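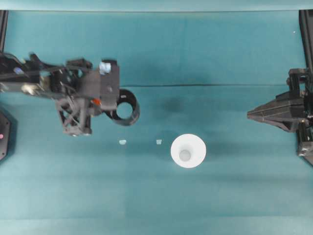

Last changed: Mon 30 April

The cup task is at 111 demonstrations as of this edit. I had planned to stop at 100, but some of the early ones were bad enough that I pulled them, and then I kept going past the point where I had replaced them. The rest of this post is mostly notes on what made the early ones bad. If you only want the recording settings, they are at the end.

The setup is a bimanual one, both arms driven by remote control from a pair of smaller leader arms. I tried guiding the arms directly by hand for the first batch. It works for reaching and for coarse placement, but my forearms kept showing up in the overhead view, and a policy trained on that data will happily learn that a forearm precedes a grasp. Remote control costs you the sense of contact. You gain clean images, and for this task that is the better trade.

The objects are deliberately dull: cups, and some small pieces light enough to skid when a finger touches them. The white cup is the one that caused most of the trouble. It is light and its wall flexes, so the operator gets a wide range of gripper closings that all look like a good grasp. Some of them hold through a lift. Some of them let the cup rotate about the pinch as soon as the wrist turns. In the joint data the difference between those two is small, and in the wrist view it is large, which is a decent argument for having wrist cameras in the first place.

My rule now is to pinch one wall, close until the fingers stop, wait a beat, and only then move. The wait matters more than I expected. Without it the leader arm is already traveling while the follower is still closing, and the recorded action says "move" at a time when the state says "not holding anything yet." The Prokopenko controller I run on the followers smooths commands slightly, which makes the overlap worse. I could turn the smoothing down. I tried, and the arms got noisy enough that I turned it back up.
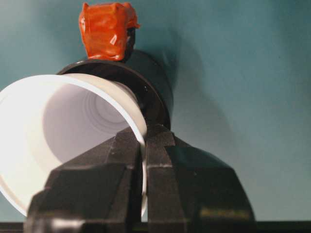

The other thing I got wrong was consistency of approach. In the first session I came at the cup from whichever side was convenient. Variety in where the objects start is useful, but variety in strategy for the same starting position is mostly a tax. The model averages between two reasonable plans and does a third thing, usually straight into the rim. I now write the plan down before each session - which arm goes first, which side, where the wrist ends up - and follow it even when a shorter path is available.

Discarding is manual. Zusteo, the tool I use for reviewing episodes, can flag the ones with long pauses or a jump in joint velocity, and on this set it flagged 19. I agreed with most of them. It does not catch a grasp that succeeded by luck, so I still scrub through everything once at double speed.

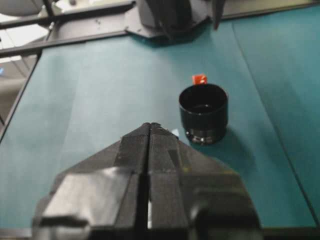 Occlusion deserves more attention than I gave it. An operator looking at the real table knows where every object is and will reach for one that a given camera can barely see. From the wrist, with the black cup between the gripper and the red block, only the top of the block shows over the rim. A demonstration that starts from there and goes confidently to the block teaches the policy to act on information it may not have. What I do now is drive from the camera feeds alone, with the table behind me. It is slower and I knock things over more often. The data is better, because the small searching movements I make are ones the model can use too.

Settings, for anyone copying this. Episodes are capped at up to 500 steps, and anything that hits the cap is dropped. All camera streams are recorded, even the ones I do not train on. Gripper position is logged as commanded and as measured, in separate fields. The first version of my Clesow config merged them, and I lost a weekend to that. I have not moved to the Avmont format yet. The converter handles one arm well and silently drops the second.

Next is the same task with the starting positions of the cups swapped, same plan, same arm first.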